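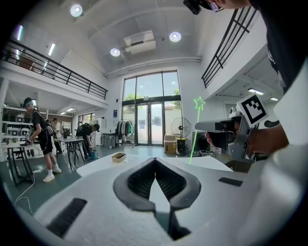
About Gavar

Gavar is a small school for people who want to get better at working with their hands. We teach sorting, packing, setting out a table, putting things away again, all the jobs everybody does every day and hardly anyone gets taught. And we love it!

Edivaldo Bragança and Bastien Besson started the school with 2 tables and a cupboard full of trays. Edivaldo had spent years packing glassware at Janari, and Bastien taught crafts to adults in the evenings. They still argue happily over the right way to fill a tray (corners first, says Edivaldo).

Our home is a bright hall with a high white ceiling, a tall wall of glass at the far end and green trees outside. The tabletops are white and we keep them nearly bare, so a small tray and whatever goes in it get your full attention. It's a lovely room to work in, especially in September when the new groups come in and everybody is a little shy.

Classes have up to 13 people. Anselmo Assunção leads the beginners, and Gervásio Sampaio runs the longer packing course, with its famous (well, famous here) final afternoon of 103 small objects and one box.

You don't need any experience or tools of your own. Come by, pick a tray and try a session with us. Gervásio Vasconcelos at the front desk can tell you which groups still have room.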